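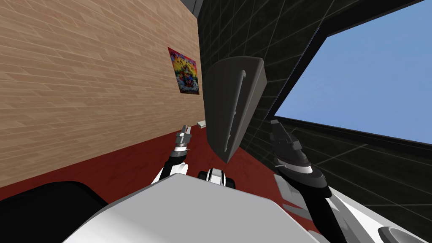 **Two-armed robots take over panel lifting at Prornent plant in Curkari**

The panel maker Prornent has started to use two-armed robots in the assembly hall of its factory in Curkari. The machines will do the lifting and turning of large covers, a task which was until now done by hand, usually by two workers standing opposite each other.

The factory employs 443 people in three shifts. According to the company, nobody will lose their job because of the robots, and the agreement signed with the staff council in September says the same for the next two years. What will change is the work itself. Workers who used to carry the covers are being moved to inspection, to the repair bench or to the new control desk, where one person watches the robots and stops them when a part is not held correctly.

The robots were supplied by Vendanix. Each movement is first tried in a computer simulation, with a virtual robot and a virtual part, and only then in the hall. Employees from the assembly line were invited to take part in this stage. They sat with the programmers for several afternoons and showed them how they hold a cover with a narrow end, and at which moment they change their grip. Some of their remarks led to changes. For instance, the robot now waits a little before it turns the part, so that the person at the next station has time to step back.

Not everyone in the hall is satisfied. The staff council welcomes the end of the heavy lifting, about which it had complained for years, but it is worried about the speed. When two people carried a cover, they decided together when to take the next one. Now the rhythm comes from the machine. The council has asked that the workers at the following stations can slow the line down by themselves, without calling a supervisor. The company has agreed to this for the day shift and wants to look at the results before it decides about the other two.

There is also the question of pay. The lifting stations carried a small supplement for physically hard work, and it disappears together with the task. Those who have moved to the control desk receive a higher basic wage after they finish their course, but the ones who went to inspection do not. For them the supplement will be paid until spring. After this, a new arrangement has to be found.

The courses are given by Jafarzadeh, a training centre on the same industrial estate. So far 289 employees have attended the introduction, which takes one morning and is meant for everybody who passes through the hall, also cleaners and drivers. The longer course for the control desk is voluntary. The staff council says that older colleagues were slow to sign up at the beginning, and it has asked for a group with more practice and less written material. This group will start next month at 2 in the afternoon, between the early and the late shift.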